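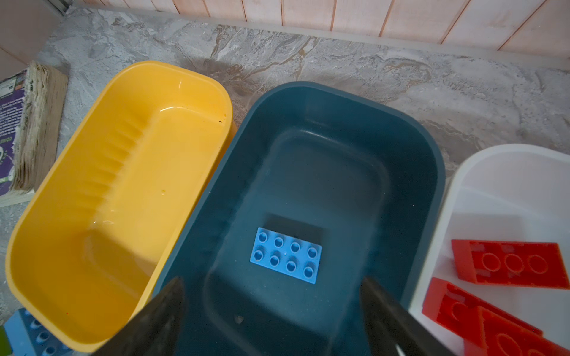 Bins in yellow, dark teal and white plastic.

Thread on two-bin replenishment for small parts. I got asked about it again after the Kekalel meetup and my answer in person was too long.

---

The rule: each part has two bins. You draw from the front one. When it runs out, the back one moves forward and the empty one is the order. No stock count, no spreadsheet entry at the moment of use.

---

The back bin has to cover demand during lead time, plus a margin. That's the whole sizing problem. Everything else is labels.

---

Worked case. M4 washers, bin quantity 800, lead time 2 weeks. The system holds as long as you use fewer than half of that per week. At exactly half you have no margin, and one late delivery stops the bench.

---

Lead time starts when the empty bin is noticed and ends when the part is back on the shelf. Most people use the number on the supplier's quote. At Hindari the quoted time was fine and the empties sat under a desk for days before someone keyed the order.

--- 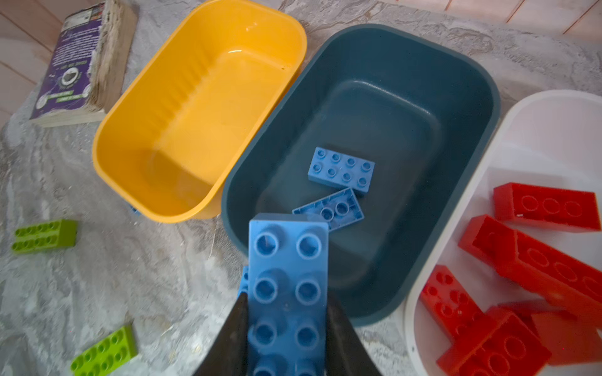
A paperback with a purple cover

Normunds Krūmiņa's piece in that issue is still the clearest short treatment I know of. He sets the margin from the spread of lead times and leaves average demand alone. For cheap fasteners I agree. For anything with lumpy demand I don't.

---

Lumpy demand is where two-bin breaks. A part you use twice a year in large batches will look healthy until the batch arrives. Put those on a planned order and keep them off the rack.

---

Dzintra Lepik replied to the article with a good objection: bin size drifts. Somebody swaps in a bigger container, fills it, and the reorder quantity on the label no longer matches what's in it. Print the quantity on the card and check it at receiving.

---

On color coding: pick one meaning per color and write it on the wall. Color for supplier OR color for part family. I've seen a rack that used both, and new hires read it wrong for months.

---

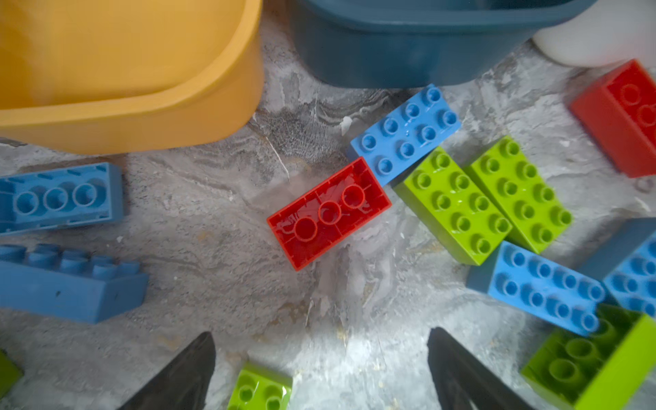
Also decide early who is allowed to change the card. If everyone can, the quantities creep up after each shortage and never come back down. We let the buyer change them, with the old card kept in a box for reference.

---

Review in March, when our usage figures close. Pull the cards, compare orders placed against bin size, and look for parts that reordered much more or much less often than planned. Change those and leave the others alone.

---

Three-bin variants exist. The third sits at the supplier. Sabbagh ran it that way for us for a while. It shortens the wait but you are now trusting their shelf as well as yours, so get the held quantity in writing.

---

Card template is in the reply below. Fields are part number, bin quantity, lead time, supplier, last change. Add a location field if you have more than one rack — I left it off mine and regretted it.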